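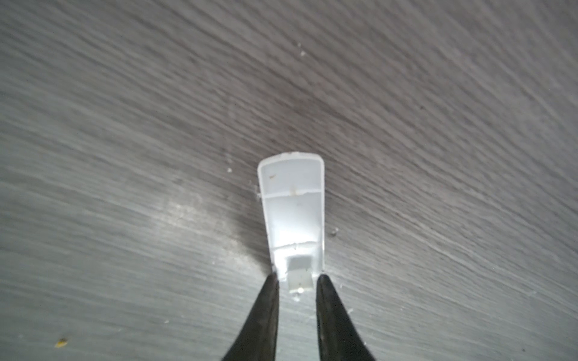
A small plastic part on a gray wood-grain tabletop.

I have a drawer in my kitchen that I'm a little ashamed of, and I'd bet you have one too. Mine has dead batteries in it, a key to a bike lock I lost in college, takeout menus from a place that closed, and a whole bunch of little plastic bits that came off of something. I don't know what. I keep them anyway, and I've decided I'm going to stop feeling bad about it.

My case goes like this. We've all been told to clear out our homes, and I mean really told — books, shows, my sister-in-law at Thanksgiving. If you haven't touched it in a year, out it goes. Well, I followed that rule for a while when we moved to Gretgate, and I threw out a bag of odds and ends that must have weighed 15 pounds. I felt wonderful for about 2 weeks! Then the dishwasher started leaving the forks dirty, and the clip that holds the lower spray arm was (I'm nearly sure) in that bag.

Do you know what it costs to replace a clip? You can't buy the clip. You can buy the whole rack assembly, and the man on the phone was very nice about it, but I wasn't going to do that over a piece smaller than my thumb. So I washed forks by hand until June.

Rodica Husar, who edits this page and has heard me go on about this more than once, thinks I'm blaming the wrong person. Her view is that the people who make the dishwasher ought to sell the clip, and that my drawer is just me doing their job for free. I think she's right, and I also think I'm keeping the drawer. Being right about who should fix a thing doesn't get your forks clean.

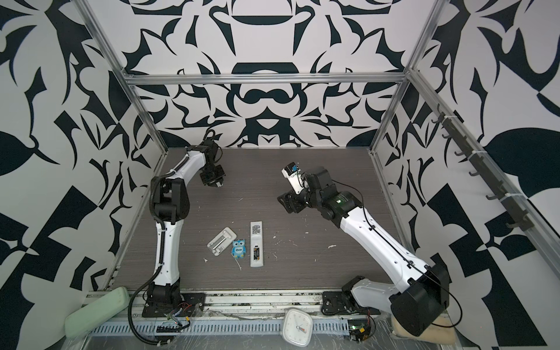

Serora Staff Social Club, Members' Opinion Page
3/7/25

What bugs me most about the tidy-house crowd is the idea that an object has to earn its place every day. My grandmother had a cookie tin of buttons, and she probably used four of them a year. The rest just sat there being buttons. But when a coat lost one she'd tip the whole tin out on the bed and we'd go hunting, and I can still hear the noise it made. A drawer that gets opened once and ignored the other 364 days is doing fine by me.

Now, I do have limits. I'm not talking about a garage you can't walk through — my uncle had one of those and it took the family most of a summer to empty it. One drawer, and it has to close. When it stops closing, something goes, and it's usually the menus.

I've also started writing on things, which I'd recommend to anybody. A bit of masking tape and a pen. "Back of heater." "Blue suitcase, wheel." Last month I found one marked "IMPORTANT" in my own handwriting and nothing else, so the system has some holes in it, but I put it back in the drawer. It says it's important!

If you've got a spare clip for a lower spray arm, by the way, leave a note for me on the club board. I can offer batteries, condition unknown.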